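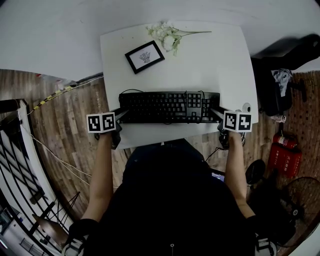 1 September 2026

Day six with the Trukar kit and I think I've finally stopped holding the things like barbecue tongs. Jytte said on the first morning that my wrists would sort themselves out by the end of the week and I rolled my eyes at her, but she was right, darn it. My thumbs still ache. I ate lunch with a spoon.

So, keyboard day! I've been looking forward to it because the desk tasks are the ones I care about. If we end up buying this kit it'll be for small fussy two-handed stuff, and straightening a keyboard sounds like nothing until you try it with a gripper in each fist. You've got to bring both sides in at about the same moment or the whole thing swings around on you. And then there's the cable at the back, which has opinions. I must have shoved that keyboard back and forth all morning and I was still finding new ways to do it badly after coffee.

Things I like so far, while I remember them. The grippers feel solid. The squeeze is smooth and it doesn't get gritty when you go slow, and slow is where the demo pair from Brinance fell apart for us last November (I can still hear that click). The marker cubes on top looked ridiculous to me when I opened the box, like I was going to be wearing dice on my hands, but I quit noticing them by the second day. Turning your hand over too far is the one thing that gets you. The tracking wants to see those patterns, and if I roll my wrist the way I naturally would to get under an edge, the session log fills up with little orange dropouts. I've trained myself to lead with the elbow. It probably looks like I'm playing the accordion.

Things I don't like. The cable on the right one! It runs down to the screen by my lap and I caught it with my elbow again today, third day in a row. Trukar sells a longer one with a clip. I don't see why the clip isn't in the box at this price. Also the manual is a mess, it has two different pages called Getting Started and they disagree about which side you calibrate first. I went with left. Seems fine.

The Nistum software is a mixed bag. Recording is great, one tap and off you go, and it gives you a soft beep at the start that I've gotten weirdly fond of. Reviewing is where I lose my patience. You have to open every take one at a time to mark it keep or toss, and when you toss one it jumps you all the way back to the top of the list. I wrote that up for Leonor in capital letters, then took the capitals out, then put one of them back.

Numbers for the day, so I don't have to dig for them later: 93 takes recorded, 26 tossed. Most of the tossed ones were before coffee, and a whole bunch were my accordion elbow. The trial contract has us down for 300 good ones across all the tasks before we write up our verdict, and I'd figured that was a huge amount when I signed. Now I think we'll be there by the weekend if my thumbs hold up.

Leonor called after lunch from the Munro office. She wanted to know one thing: would I spend our own money on it? I said ask me after the flower task. She laughed but I meant it. The little stem of fake flowers at the back of the desk has been on my mind since yesterday, because it's thin and light and it skitters, and you can't muscle it the way you can a keyboard. I had a sneaky try at it between takes without recording. Got hold of it, lost it, got hold of it, put it down in the wrong spot. If the grippers can do that cleanly I'll be sold. The picture frame ought to be easier, though it's a tippy little thing and I wouldn't bet on my left hand with it.

She also asked about the support plan and I had to admit I'm torn. Trukar's person answers email quickly and she's nice, but twice now she's sent me a link to the same page I was complaining about. With Brinance you got a real phone number and a guy who picked up. Their grippers were worse and their phone was better. I don't know how you weigh that. Leonor says you weigh it by how often you'd need the phone, and so far I've needed it on three days out of six, so there's that.

Jytte thinks I'm being too picky. She did her own run last week and her keep rate was 92 percent, which she has mentioned at breakfast, at the coffee maker, and once through the bathroom door. She has longer arms, for one thing. She also does everything at one steady speed like she's icing a cake, and I go in fast and then panic. We looked at a couple of my takes together this afternoon and she spotted it right away: I close the right hand a hair before the left every single time. I had no idea! Watching yourself like that is pretty humbling. I tried counting under my breath after that and the next few were better, or they felt better, I haven't opened them all yet on account of the stupid list.

Oh, and battery. Left one still had plenty at quitting time and the right one was on its last bar, again. Could be me, I do more with the right. I'm going to swap hands tomorrow for a few takes and see if the drain follows. If it doesn't, that's a fault and it goes in the report. Must also ask if the spare set is a loan or if they're going to bill us for it, the paperwork says both.

To do tomorrow: longer cable (ask Trukar, be nice), recalibrate before the first take, flowers first while my hands are fresh, frame second. Keyboard again at the end if there's time, counting out loud, and I don't care who hears me. Leonor wants a half page from me by Friday with a yes, a no, or a yes-if. Right now it's a yes-if and the if is mostly the review screen.

Hands in a bowl of warm water now. Jytte's making soup, and she says I can have the big spoon.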